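The owner of Rustad, a repair and resale shop for clothes, can talk about hangers for a very long time, and I mean that as a compliment. I came in to ask about coats. We got to coats eventually!

"People spend weeks choosing a jacket and then hang it on whatever came home from the dry cleaner," she says, already pulling one off the rail to show me the shoulders. "Look at that bump. That's a wire hanger, and it took one winter."

The shop has 884 pieces on its rails this season, and every one of them hangs on the same sort of plain plastic hanger. She switched over last February, a rail at a time, and she still lights up when she talks about it. Matching hangers sit at one height, she says, so the hems line up and you can flick through a whole row with one finger.

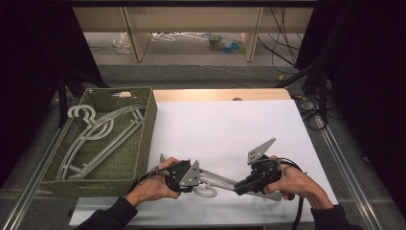 *Light gray hangers at the work table, two of them in the woven basket.*

Spare hangers go in a basket, never back on the rail. "An empty hanger on a rail is a tangle waiting to happen," she says. "The hooks grab each other, you tug, and down comes somebody's blouse." She lays them flat with the hooks all at one end, and she likes a basket with a handle hole so she can drag it along with her as she works.

Does she ever throw one out? Sure, if the neck has cracked. She bends each one gently before it goes back into use and runs a thumb along the arms, feeling for rough spots that might snag a knit.

And at home? She laughs. "Eight good hangers and a chair. The chair does most of the work." Sweaters get folded, always, and the heavy wool coat has a wide wooden hanger to itself.

Then she finally showed me the coats, and I tried on a green one with enormous pockets. I'm going back for it.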